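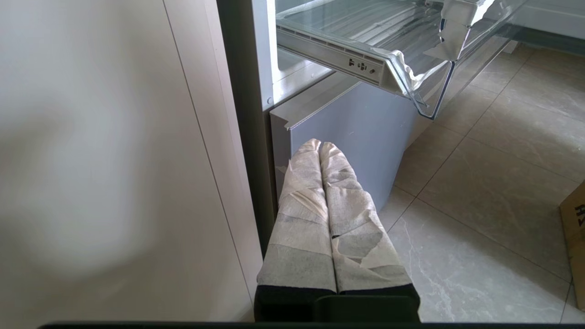 Week 4 Handout: Fridge Drawers and What Goes in Them
Tsehay Negash, Household Practice, Plestisgate

Hi all! Last week we did dry shelves and I promised you the cold stuff next, so bring an apron and a dish towel you don't love.

1. Why I start with the drawers

Most people start with the door shelves, I know, I did too for years. But the drawers are where food goes to get forgotten, and a clear plastic one at least gives you a fighting chance – you can see the sad cucumber before you smell it. If yours is solid, put a strip of masking tape on the front and write what's inside.

2. Taking a drawer out

Pull it forward slowly until it stops. Then lift the front a little and keep pulling. Some fridges won't let you do this unless the door is open all the way, and if yours sits against a wall you may have to tip the drawer sideways to get it past the door (mine at home is like that and I complain every time). Don't yank! Empty out the heavy things first. I cracked one over a bag of beets and the replacement took three weeks to come.

3. Washing

Let a cold drawer sit on the counter for a while before it meets warm water. Dish soap, soft sponge, nothing scratchy. If the bottom has ribs, run an old toothbrush along the grooves, that's where the onion skins and carrot dirt live. Rinse, then dry it all the way, corners too. While it's out, wipe the walls and the floor of the fridge and go gently around any little screws or caps.

4. Filling it back up

Leafy greens and herbs in one drawer, apples and pears in another if you have two. Apples give off a gas that makes lettuce go brown faster. Raw meat goes on the lowest shelf on a tray with a lip, never above the salad. Leave some room at the top – if you have to press things down to close the drawer, it's too full.

A question from the September group was whether to line the drawers. I use one folded paper towel under the greens and change it when it feels damp.

For next time

Empty one drawer at home and write down everything you found, with dates if there are any. We'll go through the lists together and then start on the freezer. Room 159 again, same as before.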